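Sweets and small bits wanted for the Skorton table

We're back at it in Skorton! The October gift table is being set up at the Cesura rooms, and I popped in after lunch to see how the sorting was going. Bags of odds and ends, little boxes, a tall tub of colourful sweets with an orange lid (I was very good and left it shut) - it's all starting to come together. 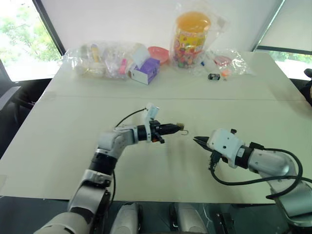

Last year we sent out almost 80 parcels, and I'd love to beat that. Small things are best, as everything has to fit in the Closik boxes, and those are only 18 cm deep. Wrapped sweets, hair bits, pens and tiny toys all go down well - please, no glass this time!

You can drop things off from 12 any day this month, round the side door next to Bartoš the baker's. Ring the bell twice, it sticks a bit.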